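Lists > Multi-Unit Operators > May 2023 > Faltbridge closing and the Groltness leases

Faltbridge closing and the Groltness leases

May 11, 2023, posted by Krishnan

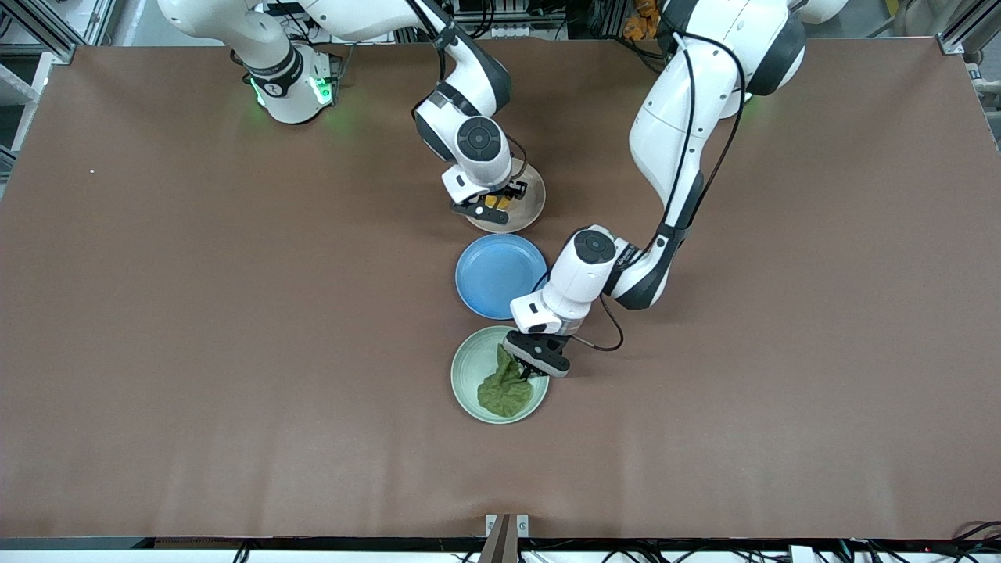
Re: Status of the lease assignments

An earlier message on this list asked:

> Has Rustilport taken over all 28 Groltness leases, or only the
> ones with landlord consent? Our unit shares a parking lot with
> one of theirs and the rent notices still come from the old
> address.

Only the ones with consent. The purchase agreement lets Rustilport close in stages, and five locations are still outside the first stage. Until a landlord signs, Faltbridge stays on the lease as tenant and Rustilport runs the restaurant under a management agreement. Rent notices will keep going to the Faltbridge address for those five.

Two points on the numbers posted last week. The figure of 858 is total employees, hourly and salaried, across both the restaurants and the commissary. It is not a layoff count. The 300 is seats at the largest unit, and it matters because the liquor license there is tied to seating capacity and has to be reissued in the buyer's name.

The outside date for the remaining consents is the end of December. After that either side can drop a location from the deal — the price is then reduced by the amount listed for it in the schedule.

For a shared parking lot, check your own lease for the common area clause. Billing for that should come from the landlord in any case.

Krishnan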